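Budgeting a two-arm bench cell for hand tool handling

fokham_bench
Putting together a purchase request for a second bench cell, due 29th April, and looking for a check on where the money should go. The task family is hand tools on a workbench: clamps, markers, small fixtures. Two arms facing each other across a workpiece, electric two-finger grippers, wrist camera, slatted aluminum table. Reference setup is the existing cell. 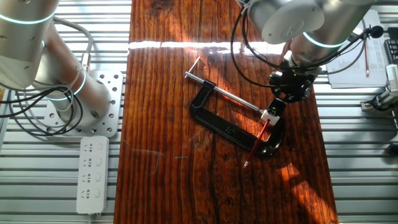

8" C-clamp on the board, arms on either side.

Current draft has the arms and grippers as fixed cost. The open item is 3000 for everything else: table, mounting plates, cabling, power, spare fingers. I suspect that is low.

dovetail_ops
It is low. The table alone will take more than half if you buy extrusion cut to length with brackets. Cable management is the line people leave out. Those base connectors stick out sideways and need bend clearance. Draw the cable path before you fix the table width.

kr_maint
Disagree on the table. Horker sells slatted tops in standard widths and you can cut the frame yourself. I would put the money into fingers. A cast clamp frame is hard on finger pads, and the contact area on a curved section is small.
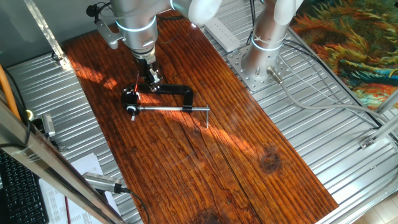 Gripper closed on the top jaw of the clamp.

fokham_bench
Noted on pads. What payload margin are you both using? Gratilico quoted the smaller arm and the saving is significant.

kr_maint
Weigh the heaviest tool, add the gripper, the camera and the bracket, then derate for reach. A long tool held at one end loads the wrist in torque well before it reaches the payload figure. The smaller arm may pass on mass and fail on moment.
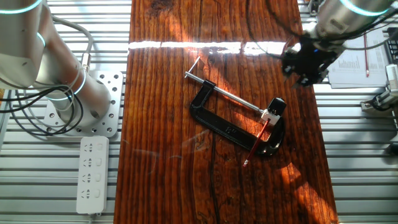 plant_buyer6
Does a second cell need its own spare gripper, or can both cells share one?

dovetail_ops
Sharing works as long as the gripper model and the flange adapter are identical on both. Write the part numbers into the request so purchasing does not substitute.

kr_maint
Sharing is fine until both go down in the same week. We keep 2 on the shelf and I would not go lower.

dovetail_ops
For one shift, 2 is excessive. Spend it on a proper torque check of the plate bolts and a second camera bracket.

fokham_bench
One shift for now, possibly two from August. On moment load, the worst case we plan for is a clamp held by the handle end with the rest hanging out to one side.

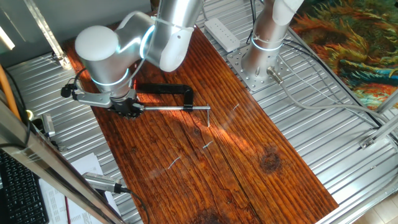
Grip at the handle end, screw rod extending to the right.

kr_maint
Then do not buy the smaller arm. Ask Gratilico for the wrist moment curve and see if they send it.

dovetail_ops
Agreed on that one. Still not agreed on the spares.

fokham_bench
Going with the larger arm, one spare gripper, two sets of fingers. Jayawardena is quoting the mounting plates separately. Will post the final split when it is approved.

Related threads
Horker slatted tops: flatness after bolting
Jayawardena mounting plates, hole pattern question
Wrist camera bracket clearance
Lead times on replacement finger pads
Power strip or hardwired outlets on a bench cell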